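Gamine says its folding cell now needs half an hour of upkeep a week

April 23, 2020

Gamine, the textile handling firm with a workshop in Plesov, has put out a revised upkeep schedule for its cloth-folding cell, and the headline claim is a bold one. Routine care of the gripper, the firm says, has been cut to half an hour a week. Customers who have run the earlier version may want to read the rest of the sheet before they move anyone off the job.

The cell itself has changed little since it was first shown in October. An arm with a two-finger gripper picks up small pieces of cloth, lifts an edge and lays it over. The firm rates it for up to 300 folds an hour. That figure comes from Gamine's own trials, with one size of cloth and one colour, and it does not count the time lost when the fingers miss their hold and the arm has to come back for another go.

What is new is the order of the work. Under the old sheet, the person in charge of the cell was told to check the fingers when something went wrong. The new one asks for a check at the start of every shift, done with a test cloth and at low speed. The fingers are closed on a single layer, the cloth is raised a little, and the grip is watched through the wrist camera before the arm is let up to full pace.
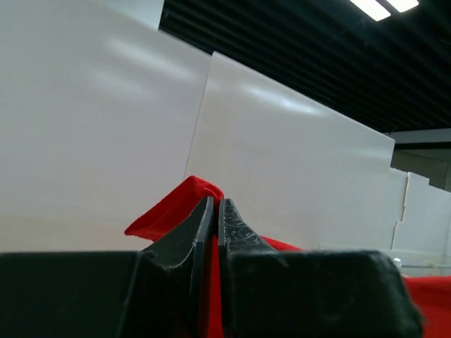
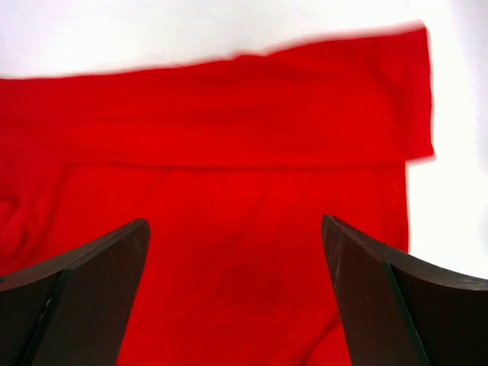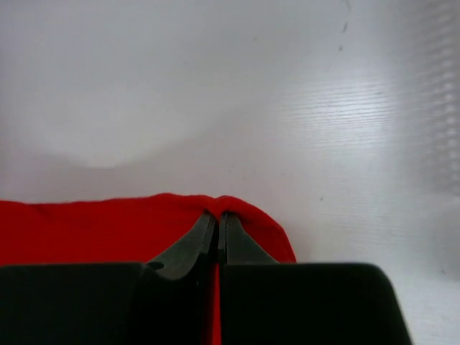 Wear on the fingers is the part of the job that the half-hour claim seems to pass over. The sheet tells users to wipe the inner faces with a dry cloth, look for nicks that could snag a thread, and swap the pair when the grip begins to slip. It gives no limit for how much scratching is too much. In the first picture the finger on the right carries a good many whitish scratches on its rough black face, and it is still closed on the red cloth. Whether a finger in that state should stay on or come off is left to the person standing at the cell, who may have had a morning's training and may not care to be the one who stops the line.

Swapping the fingers is a longer business. Gamine lists four screws, a gap check with a feeler gauge, and a fresh run of the closing routine so that the control box knows where the tips meet. It puts this at six minutes. Kadrić, a linen hire firm that has had one of the cells on trial, gives a less cheerful account in its own notes to suppliers. The screws come out easily enough, it says, but the closing routine has to be repeated if the two tips do not meet square, and a swap can eat up most of a tea break.

Height is the other sore point. The fingers have to come down close enough to catch a thin layer without pressing into the table, and the setting drifts if the table is moved or cleaned hard. The sheet now asks for the height to be set again after every deep clean. That work is not counted in the weekly half hour, and neither is the finger swap. Both are listed under "occasional tasks", a heading that appeared for the first time in this version.

Gamine defends the sums. In a written reply it said that the weekly figure "covers planned care under normal use" and that customers should expect extra work after a fault or a change of cloth. It did not say what normal use was. A laundry that handles napkins on Monday and thick towels the day after might fairly ask whether it would ever qualify.

Spare fingers will be sold through Bultura, which also handles repairs. Its parts list gives the pair under number 1136, with no price shown. Bultura says stock is held in Plesov and that orders go out the next working day, though the small print leaves out weekends and the firm's summer closing.

Owners of the earlier cell can use the new schedule without any change to the machine, apart from a software update for the slow-speed check. The update is free for cells still under warranty. Gamine has not yet said what it will charge everyone else.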